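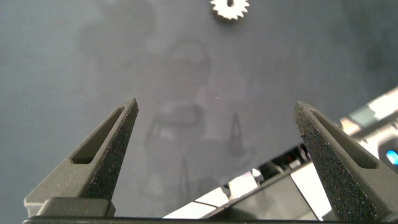
Why should someone else try out your instructions before you hand them in?

A writer who knows the task well fills in missing steps without noticing. A reader who is new to it has only the page, and will stop at the spot where the page stops helping.

Writing for the Workplace, Unit 6: Instructions
Instructor: Tahsin Selvanayagam
Notes to go with the September lecture

Welcome back, everyone. Last unit we wrote letters, where you can be a little vague and still get by on good manners (I have built half a career on it!). Instructions are less forgiving. Somebody is standing there with a part in one hand and your page in the other, and they would like to know what to do next.

Start with the reader

Before you write a single step, put down a few plain notes about who will be reading. Have they done anything like this before? Will they be sitting at a desk or kneeling on a floor? Are they reading in their first language? The Sostside bookshelf leaflet we passed around in class was written by people who clearly knew their shelf inside and out, and it still lost most of us at step 7, where it asks for "the remaining bracket" and has never told us how many brackets there were to begin with.

I like to write my reader notes on a scrap of paper and keep it next to me while I draft. When a sentence gives me trouble I look over at the paper, and very often the trouble is that I have started writing to myself again.
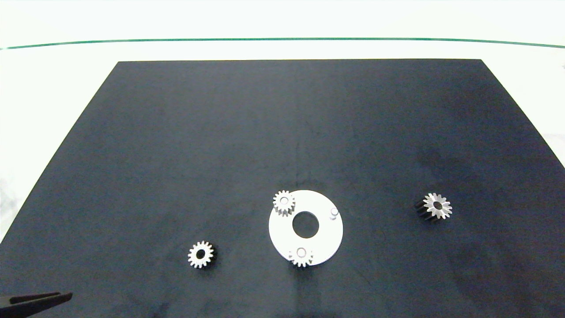
One step, one action

Begin each step with the verb. "Turn the knob to the left" is easier to follow than "The knob should now be turned to the left," and it's shorter, too. If you find the word "and" in a step, stop and ask whether you have two steps hiding in one. Sometimes you don't – "lift and turn" may be a single movement – but look anyway.

Warnings go before the action they belong to. I know this sounds too obvious for a college course, but please look at page 18 of the Dervishi kettle booklet in your reader, where the warning about steam comes a full two lines after you've been told to open the lid.

Conditions go first as well. Write "If the light is red, wait," so that your reader meets the "if" before doing anything. The other way around, some readers will have waited for no reason and others will have stopped reading at the verb.

Naming things

Pick one name for each part and stay loyal to it. In school we were all taught to vary our words, and for an essay that's lovely advice. In instructions, a "plate" that becomes a "disc" and then a "base" sends your reader hunting for three separate things. I-seul Ki, who edited manuals at Grullen for years and visits us again next month, keeps a word list beside every draft and checks each noun against it before the file goes out.
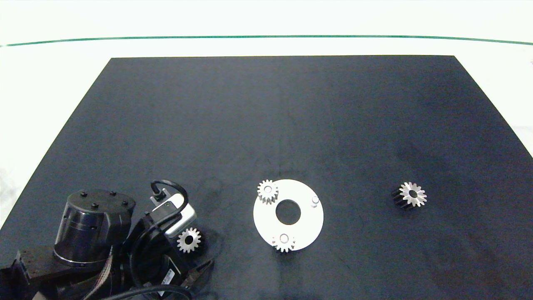
Figure 1. Ring-shaped plate with a peg standing on its right side.

A caption should use the same names as your steps. Keep it to a line if you can, and refer to the figure at the moment the reader needs it, by number. "See the figure" is fine until you add a second figure, and you will nearly always add a second figure.

Please also watch "left" and "right," "top" and "bottom." They're perfectly good words as long as you have said which way the object is facing.

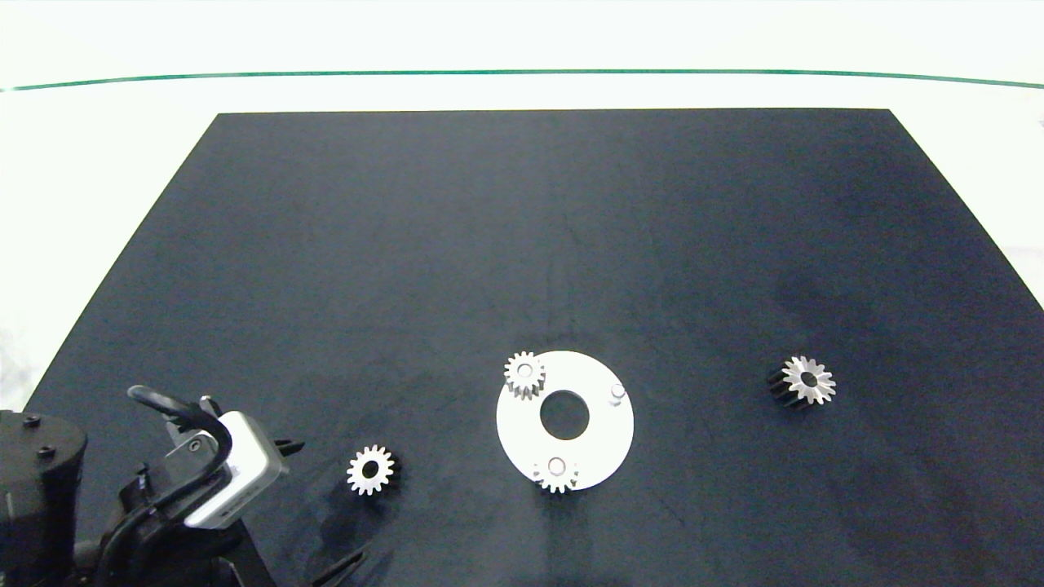
Homework

1. Choose a task you can do without thinking, such as threading a needle or resetting a Ceteo alarm clock. Nothing with an open flame, please.
2. Write it up in no more than 18 steps, with a list of what the reader needs at the top.
3. Give the page to a classmate and sit on your hands. Don't help, don't point, don't sigh. Write down every place where they pause.
4. Revise, and turn in both drafts stapled together with your notes on the pauses. I read the first drafts as well, and a messy one has never cost anybody a grade.

Read chapter 5 before we meet again. If your partner is out sick, a patient roommate will do.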